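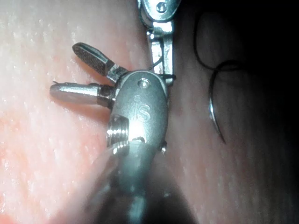
Wrist view with two instruments, suture thread and needle over the tissue surface.

Recording suturing examples at the Fleltside bench

Revised June 10, 2018

These are the steps for recording needle pickups and handovers for the Gukholm model. Read them through once before your first session.

1. Set the light. Shiny metal is fine, but the needle must stand out from the surface. If glare hides the point, lower the lamp one step and check again.

2. Place the needle. Change its angle and position for every example. The first set had 538 recordings, and in almost 44 of them the needle lay in the same spot. The model learned the spot.

3. Check the thread. A loose curl is good and should be left as it falls. A knot is not — cut a new length.

4. Start with the jaws open and clear of the surface. Press record, wait two seconds, then move.

5. Work at your normal speed. If you miss the needle, keep going and try again in the same recording. Misses followed by a second try are useful, so don't delete them.

6. Stop when the needle has been passed and the first instrument has let go. Press stop before you move back.

7. Label it. Use "pickup", "handover" or "recovery". If a recording has two of these, mark the time where one ends and the next begins.

Stop after 23 recordings and take a break. Tired hands drift, and the drift ends up in the data.

Copy the day's folder to the Carrasco drive and leave the original where it is. The target for July is 796 usable recordings. Questions about labels go to Alby Harawira.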